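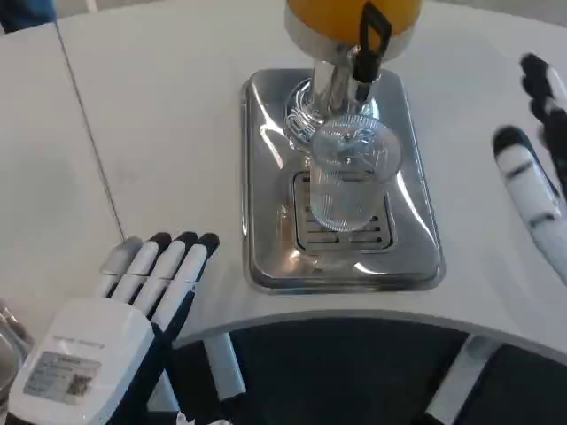 Ogbonna Orthopedics adds outpatient knee and hip program in Draltport

7/18/25

Ogbonna Orthopedics has opened an outpatient joint replacement program at its Draltport surgical center. The program covers total knee, partial knee and total hip replacement for patients who meet the practice's criteria for discharge on the day of surgery.

The program is led by Asmaa Naciri, MD, an orthopedic surgeon who joined the practice in June. Dr. Naciri completed a fellowship in adult reconstruction and has performed about 2000 primary and revision joint procedures. Her practice is limited to the hip and knee. She sees new patients in Draltport and at the Watia clinic.

Candidates are screened before a surgical date is assigned. The screening visit includes standing X-rays, a medication review, basic lab work and an anesthesia consult. Patients with uncontrolled diabetes, untreated sleep apnea or a recent cardiac event are referred for inpatient surgery at a partner hospital. Body weight alone does not exclude a patient.

Most procedures will be done under spinal anesthesia with a regional nerve block. The anterior approach is used for hip replacement when anatomy allows. For the knee, the surgeon selects a cemented or cementless implant according to bone quality, as judged from imaging and confirmed during the operation.

Discharge depends on a fixed set of measures. The patient must walk with a walker, climb and descend stairs with a physical therapist present, empty the bladder, and take oral pain medicine without nausea. A patient who does not meet these measures by early evening stays overnight in one of 3 observation rooms.

"Same-day discharge is a clinical decision made after surgery, and it can be reversed at any point," Dr. Naciri said. "Patients are told this at the first visit and again on the morning of the procedure."

During a pilot phase the center completed 489 outpatient joint replacements. Of these patients, 13 were kept overnight, most often for low blood pressure on standing. The practice plans to report readmission and infection data once the full follow-up period has closed for all pilot cases.

Follow-up begins with a nurse call on the morning after surgery. Physical therapy starts within two days, at home or at a clinic near the patient. The wound is checked at two weeks, and X-rays are taken at six weeks and one year. Between visits, patients enter pain scores, knee or hip motion and daily step totals in Cluvinus, the practice's online recovery log. Entries outside the expected range go to the on-call physician assistant. Patients without a smartphone may report by telephone.

Each patient must name an adult who will drive home and remain in the house for the first night. Both attend a class before surgery that covers blood clot prevention, ice and elevation, safe transfers and use of the walker. The class is held at both locations.

Referrals are accepted from primary care offices and directly from patients. Recent X-rays and a current medication list should be sent with the request. Scheduling for the Watia clinic is handled through the Draltport front desk.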